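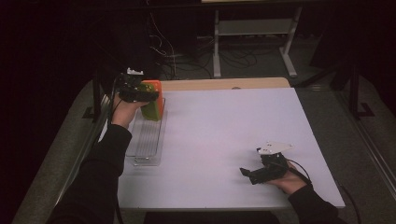 Marlies Baumgartner fragte schon nach den ersten Ausfällen, ob der linke Greifer überhaupt schließe oder ob nur die Software das behaupte. Im Protokoll steht die Bemerkung ohne weitere Erläuterung. Sie beschreibt den Fehler, um den es in diesem Abschnitt geht, recht genau: Bei einem Teil der Aufnahmen meldete der linke Handgreifer eine geschlossene Stellung, während die Backen noch am Objekt anlagen und nachweislich einen Spalt hatten.

Abbildung 1: Zweihändige Aufnahme am Arbeitsplatz mit transparenter Schale. Linker Greifer am grün-orangen Objekt, rechter Greifer knapp über der Tischfläche.

Zuletzt aktualisiert: 8. Mai 2026

4.3 Fehlerhafte Schließmeldung des linken Greifers

Der Aufbau entspricht dem in Abschnitt 3 beschriebenen. Eine Person führt zwei Handgreifer, deren Öffnungsweite und Lage fortlaufend aufgezeichnet werden. Die Daten laufen über je ein Kabel pro Greifer in den Sammelrechner und werden dort mit der Software Plillix auf eine gemeinsame Zeitachse gebracht. Aus diesen Aufnahmen wird später die Bewegungsvorgabe für die Roboterzelle Cukmont abgeleitet. Ein Fehler in der Öffnungsweite wirkt sich deshalb nicht während der Aufnahme aus, sondern erst bei der Wiedergabe, wenn der Roboter mit der falschen Backenstellung an die Schale heranfährt (Abb. 1).

Aufgefallen ist das Problem bei der Aufgabe »Objekt am hinteren Schalenende greifen und versetzen«. Von 700 Aufnahmen dieser Aufgabe wurden 135 bei der automatischen Prüfung beanstandet. In 39 davon lag tatsächlich die hier behandelte falsche Schließmeldung vor. Die übrigen Beanstandungen gingen auf zu kurze Aufnahmen und auf Lücken in der Lageverfolgung zurück und sind in Abschnitt 4.2 behandelt. Betroffen war ausschließlich der linke Greifer.

Der Verlauf war in allen Fällen ähnlich. Die Öffnungsweite nimmt beim Annähern zunächst normal ab. Sobald die Backen das Objekt berühren und seitlicher Druck entsteht, springt der Messwert auf null und bleibt dort, bis der Greifer wieder deutlich geöffnet wird. Ein Sprung dieser Art ist mechanisch nicht möglich, da zwischen den Backen noch das Objekt liegt. Die Prüfroutine hat ihn trotzdem nicht als Messfehler erkannt, denn der Wert null ist für sich genommen zulässig. Beanstandet wurden die Aufnahmen nur, weil die Bewegung der Hand nicht zum gemeldeten Griff passte.

Als Ursache kamen drei Stellen in Frage: der Wegsensor im Greifer, die Steckverbindung des Kabels und die Umrechnung in Plillix. Die Umrechnung ließ sich am schnellsten ausschließen. Die Rohwerte zeigen denselben Sprung wie die umgerechneten, und eine erneute Verarbeitung mit der Vorgängerversion ergab keine Abweichung. Anschließend wurden die Kabel beider Greifer getauscht. Der Fehler blieb danach links, wanderte also nicht mit dem Kabel. Damit war der Sensor die wahrscheinlichste Stelle, der Befund aber zunächst unbefriedigend: Auf dem Prüfstand lieferte derselbe Sensor über den gesamten Weg plausible Werte.

Der Unterschied zwischen Prüfstand und Tisch liegt in der Belastungsrichtung. Auf dem Prüfstand werden die Backen gerade zusammengeführt. Bei der Aufgabe drückt die Person den Greifer dagegen häufig leicht schräg gegen das Objekt, besonders wenn es am hinteren Ende der Schale steht und der Arm weit gestreckt ist. Wurde diese Schräglast auf dem Prüfstand nachgestellt, trat der Sprung auch dort auf. Nach dem Öffnen des Gehäuses fand sich an der Sensorhalterung eine gelockerte Schraube. Unter seitlicher Last kippte die Halterung so weit, dass der Sensor seinen Messbereich verließ; die Elektronik von Nater gibt in diesem Zustand den Wert null aus und setzt kein Fehlerbit.

Das Verhalten der Elektronik halten wir für den schwerer wiegenden Teil des Befunds. Eine lockere Schraube lässt sich nachziehen und sichern. Ein Sensor, dessen Ausfall wie ein gültiger Messwert aussieht, kann dagegen lange unbemerkt bleiben. Bei der Wiedergabe in der Zelle schloss der Roboter in einem Fall vollständig, bevor er das Objekt erreicht hatte, und stieß mit geschlossenen Backen dagegen. Die Kraftüberwachung hielt den Arm an. Die Schale verrutschte dabei und bekam an einer Kante einen Riss, weiterer Schaden entstand nicht. Im abgesperrten Bereich hielt sich während der Wiedergabe niemand auf.

Die Wiedergabe wurde nach diesem Vorfall ausgesetzt, bis der gesamte Bestand durchgesehen war. Dazu wurde die Prüfroutine Parry um eine Bedingung ergänzt, die die Änderung der Öffnungsweite zwischen zwei aufeinanderfolgenden Messwerten begrenzt. Die Grenze richtet sich nach der höchsten Schließgeschwindigkeit, die von Hand am unbelasteten Greifer erreicht wurde. Alle bekannten Fehlfälle werden damit gefunden. Hinzu kommen einzelne Aufnahmen, in denen ein kurzer Aussetzer vorliegt, der die Aufgabe vermutlich nicht beeinträchtigt hätte – auch diese wurden aus dem Bestand genommen.

Am Greifer selbst wurde die Halterung mit Schraubensicherung neu befestigt. Vor jeder Sitzung wird nun zusätzlich ein Messklotz schräg gegriffen und der angezeigte Wert mit dem Sollmaß verglichen. Der rechte Greifer wurde vorsorglich ebenso behandelt, obwohl an ihm keine Lockerung festzustellen war.

Offen ist, ab wann die Schraube locker war. Die Aufnahmen enthalten keine Angabe zur seitlichen Last, und bei geradem Griff bleibt der Fehler unsichtbar. Für ältere Aufnahmen mit anderen Aufgaben lässt sich daher nur sagen, dass kein Sprung auftritt, nicht aber, dass die Halterung zu diesem Zeitpunkt fest saß. Eine geänderte Firmware, die den verlassenen Messbereich gesondert meldet, soll im Juli an beiden Greifern erprobt werden.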